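Household Fruit Waste in Shared Student Housing
Project report, Module 2: Food and Community
Submitted by Gwenllian Kneath and Yevdokiia Savchuk
Feb 26, 2025

1. Purpose of the study

The purpose of this project was to establish how much fresh fruit is thrown away in shared student houses and to identify the habits that lead to it. The study was carried out in the Tesosgate residences, where kitchens are shared and each resident normally buys food separately.

2. Method

Six households agreed to take part. Each was given a kitchen scale and a record sheet, and residents were asked to weigh all fruit brought into the house and all fruit discarded. Peel, cores and stones were recorded separately and are not counted as waste in this report. Recording began in November and continued until the end of term. A short interview was then held with each household.

3. Results

The households discarded a combined total of 1,165 grams of citrus fruit in the first week of recording. Soft fruit was bought less often but was more likely to be thrown away. The Lutar house produced the most waste of any kind, and its residents attributed this to buying large nets of fruit when prices were reduced. The Gwynne house produced the least. 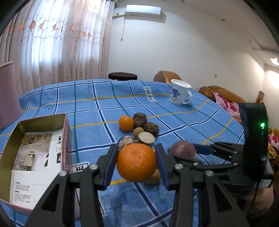 Storage was the second factor raised in the interviews. Residents who kept citrus fruit in a closed cupboard often forgot that it was there, and mould spread quickly between pieces that were touching. Two households moved their fruit to an open bowl during the study. Both recorded lower waste afterwards, although the period was too short to allow a firm conclusion.

4. Limitations

Record sheets were incomplete for one household in the final week. It is also likely that taking part made residents more careful than usual. The study did not include fruit eaten or discarded away from the house.

5. Recommendations

It is recommended that the residences office include advice on fruit storage in the arrival pack, and that loose fruit be sold at the Jaso shop alongside the existing nets. A further study should cover a full academic year and include vegetables.

The record sheets and interview questions are attached as Appendix A.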